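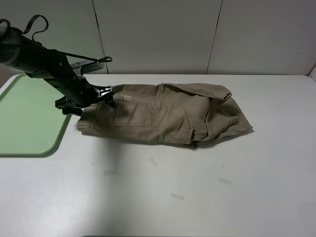 Khaki pull-ons, elastic end to the left, awaiting a decision.

Ovidiu Husar has firm opinions about pants, most of them concerning what happens after the wash. He folded for a laundry called Jadetti, moved on to a uniform shop, and now teaches evening classes in what he calls "the least glamorous hour of the week."

"People fold a shirt with love," he says. "Then they get to the pants and they ball them up like a bad letter."

His complaint is mostly with elastic. A pair with a flat waistband and a zipper tells you where the middle is. A pull-on pair, in his words, "tells you nothing and then springs open."
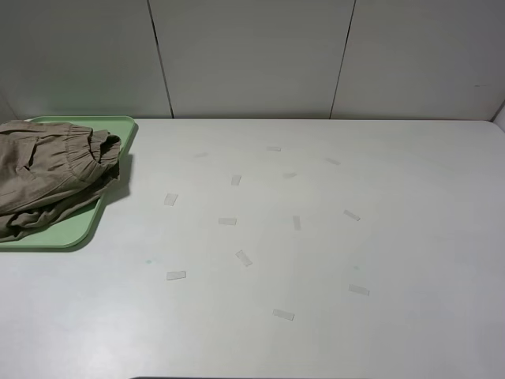

Husar's method begins with putting things down somewhere. He wants a clear table, pale if possible, and one place where the unfolded clothes wait their turn. A mint-green tray with a crumpled pair of khakis on it suits him fine. "One tray, one pair," he says. "You bring me a basket with 55 things in it, I go home."

From there he lays the pants out back side up, pocket showing, and smooths from the waist toward the hems. Lengthwise first, then in thirds. He has no interest in rolling, and speaks of a store-bought folding board called the Rollix the way other men speak of a former brother-in-law.

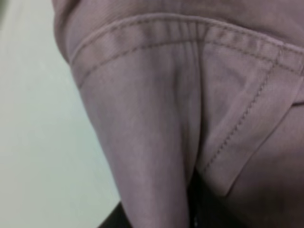

Do soft brushed fabrics need a different fold?

"The same fold, only slower. Soft cloth hides its creases until you stack something on it. Find the hem, follow the stitching with your thumb, and let the seam do the thinking."

He charges $2 a class, a price he set in December and regrets. The sessions run until 9 p.m., or until somebody masters a fitted sheet, so 9 p.m.
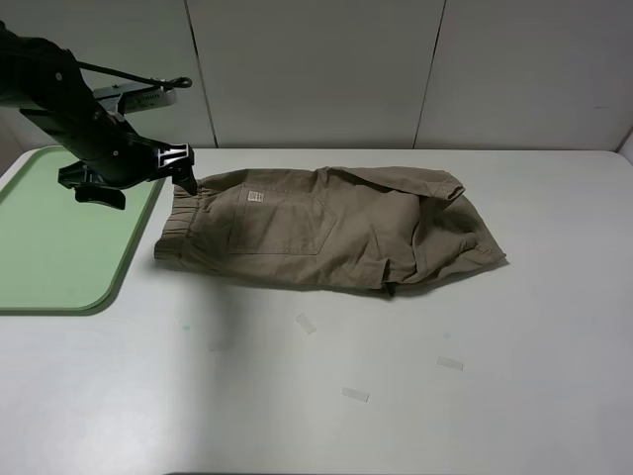
"And then you leave the pile alone," he goes on. "You don't pat it. My students all pat it. I have a Skanness shelf at home, very cheap, and everything on it stands up straight because I put it there and walked away."

His own socks, he admits, live in a bag.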